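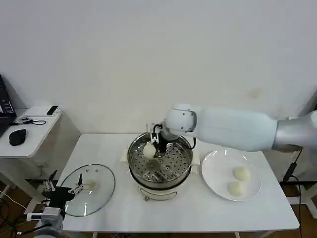
Steamed Buns, Plain Kind
Kitchen galleries / Plustulmont
Posted 17 July 2026 by Llinos Landeg
Viewed 3,061 times

Plain steamed buns are mostly flour, water, yeast and a little sugar, and they take very little equipment. We make them at Plustulmont on a countertop electric steamer, with a plate for the buns and enough free table on the other side for the lid. The perforated tray has rings of small holes, and a bun can sit close to the rim as long as it isn't pressed against the metal. A square pad goes under the base and stays there. I have used bamboo baskets as well and like them, but they need a pot of the right width, and ours went missing in December when the cupboards were cleared.

Buns from the day before can be put back on the tray and steamed again. They need less time than raw dough. From the fridge I give them six minutes, and from the freezer I give them 16, with the lid on the whole way. Check the water before you start and fill to the line on your own model.

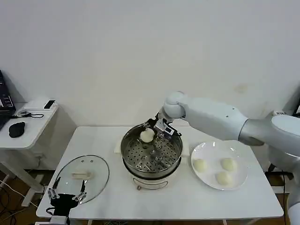 Gwion Hopkin wrote in to say that he never reheats on bare metal. He cuts squares of parchment and puts one under each bun, and he says the bottoms come away clean every time. He also thinks six minutes is too long for small buns and would stop at four.

I have tried the parchment. It does help with sticking, though it covers some of the holes, so I trim the squares down to barely more than the base of the bun. A thin wipe of oil on the tray works too and is quicker if you are making several batches. As for the time, four minutes may be fine for small ones. Press the top with a finger and see if it springs back.

Spacing matters more with raw dough than with cooked buns. Raw ones swell and will join at the sides if they are set too near each other. Cooked ones keep more or less the size they are. 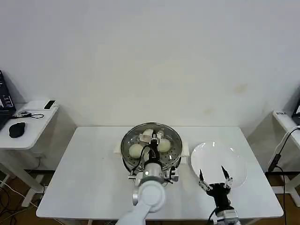

When the time is up, turn the steamer off and leave the lid where it is for two minutes. Then lift it away from you, tilted so the water runs off to the back and doesn't drip on the buns. Set it down flat. Move the buns with tongs or a wide spatula, and keep them apart on the plate until the skins have dried a little. A folded cloth over the top will keep them soft if people are eating later.

The tray should be washed the same day. Dough dries in the holes and then has to be picked out with a toothpick. Empty the base once it has cooled and leave the pot open overnight.

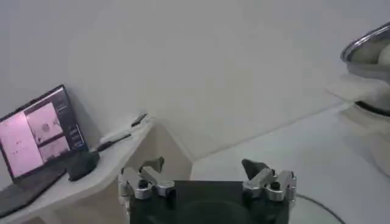 Leftovers go in a bag in the fridge for up to two days, or in the freezer for a month. I freeze them on a flat tray first so they don't stick together in the bag.

The filled version, with red bean, has its own gallery under Grostus. The dough is the same but rolled thinner at the edges, and the folding takes some practice.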